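Glue gun in the bedroom – am I going to regret this?
Feltatgate Craft & Home Forum > Adhesives and Other Mistakes

trasum_attic
Posts: 1606
The leather edging on my odd-shaped mirror has come loose again, and the only flat surface in this place that isn't already holding something is the bed. Hot glue on leather, yes or no? My sister says contact cement, but my sister also glued her own sleeve to a lampshade in May.

Pernby2076
Contact cement. Hot glue lets go the first warm afternoon the sun finds it. I've redone 2 frames for people who swore by the glue gun.

majimbun_mo
Disagree with Pernby as usual. Low temp hot glue is fine on a leather edge if you rough up the back first. A strip of edging isn't holding up a bridge. What I'd worry about is the bed. Glue comes off a tabletop with a butter knife. It comes off a blanket with scissors. 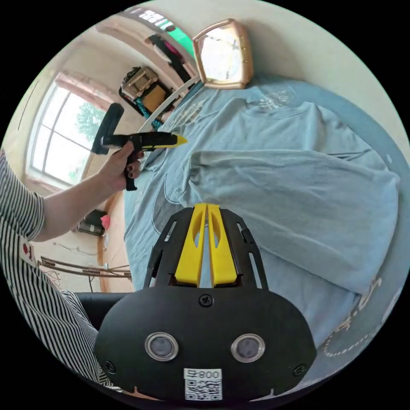
majimbun_mo
Member, posted 1/21/20
Topic: Re: Glue gun in the bedroom

Black and yellow glue gun over a light blue bed, with a folded garment still on it. Very brave. At least move the folded one, ribbed knits drink glue and never give it back. Tan leather edge on the mirror or picture frame against the wall is the look I mean, by the way. Odd corners and all. On a shape like that I'd do one side at a time and hold each corner till it's cool.

trasum_attic
OK, but where do people put the gun down between corners? Mine has a little wire stand that falls over if you breathe near it.

Pernby2076
On a ceramic tile. On a table. In a room with no bedding in it.

gluey_lou
Old baking sheet on top of a cutting board, done it for years. And unplug it when you go answer the door. My landlord in the Majimbun flats had a whole paragraph in the lease about irons and I'm fairly sure I'm the reason it now says glue guns too.

Pernby2076
Still contact cement.

majimbun_mo
Pernby would use contact cement on a sandwich.

trasum_attic
Update: went with hot glue, low setting, tray on the bed. Three sides are on and look decent. There's one string of glue on the pillowcase – does ice work on cotton or is that just for gum?

gluey_lou
Ice works. Put it in the freezer for an hour and pick it off, don't rub it.

Pernby2076
See you in summer when the edging falls off.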